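Ticket 914: Catalog import drops diacritics and merges two memoir authors
Queue: Monholm catalog support
Opened by: Melur Govindasamy, Noltthorpe
Assigned to: Baltazar Ochoa
Priority: normal
Status: closed, fixed

Report (Melur Govindasamy)

The war memoir list was imported from the publisher's spreadsheet into Gemo on 29th January. The import log shows no errors. On the public site, however, author names with accents or dots have lost them, and two different authors with similar surnames now share one author page. Their books are listed together and the biography shown belongs to the second author only. The back cover text also stops early on longer entries, usually in the middle of a word.

Expected: 330 titles, each with its own author link and full blurb.
Found: 330 titles, wrong author links on at least one page, short blurbs on many.
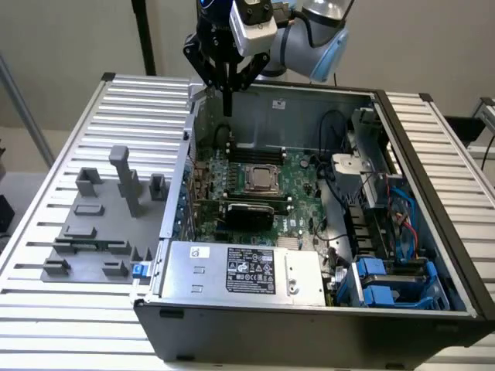
I have not edited any records by hand. The spreadsheet looks correct when opened on my side.

Reply 1 (Baltazar Ochoa)

Please attach the file exactly as it was uploaded, without opening and saving it again. Also tell me which import profile was selected. The profile name is in the second line of the log.

Reply 2 (Melur Govindasamy)

File attached. Profile is "Lumenta legacy". It was the default in the menu.

Reply 3 (Baltazar Ochoa)

Reproduced on the test catalog. There are two separate faults.

First, the legacy profile converts names to plain letters before it builds the author key. The key is surname plus first initial. With the marks removed, the two authors produce the same key, and the importer treats the second as an update to the first. The biography is overwritten and the titles are pooled.

Second, the legacy profile cuts the blurb field at 200 characters. This limit was meant for printed shelf cards. It is applied without a warning, so the log stays clean.
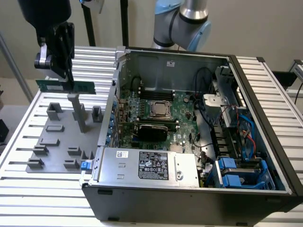 Steps tried on the test catalog:

1. Reimport with the legacy profile, author matching off. Names still stripped, duplicate author pages created for every title. Rejected.
2. Reimport with the standard profile over the existing records. Blurbs restored. Merged author page unchanged, as the old key is kept on update.
3. Delete the batch, rebuild author keys, reimport with the standard profile. All fields correct.

Step 3 removes reader notes attached to the batch. Do you have any on these titles?

Reply 4 (Melur Govindasamy)

Yes, 4 titles have notes, all from the reading group in November. They need to be kept. The translator credits should also be checked. In the old catalog the translator was sometimes entered as a second author.

Reply 5 (Baltazar Ochoa)

Notes exported. Batch deleted and reimported on the live catalog with the standard profile. Notes attached again by ISBN. Translator credits now come from their own column and no longer appear on author pages.
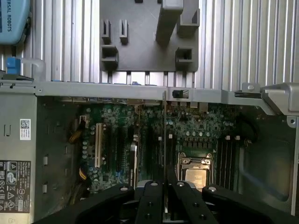 The legacy profile is still available but is no longer the default for your account. Search results may show the old spellings until the index is rebuilt overnight.

Reply 6 (Melur Govindasamy)

Checked after the rebuild. The two authors have separate pages, the biographies are correct, and searching with or without accents finds both. Notes are in place. Please close.

Resolution: wrong import profile. Default changed. Request filed to log a warning when a blurb is shortened.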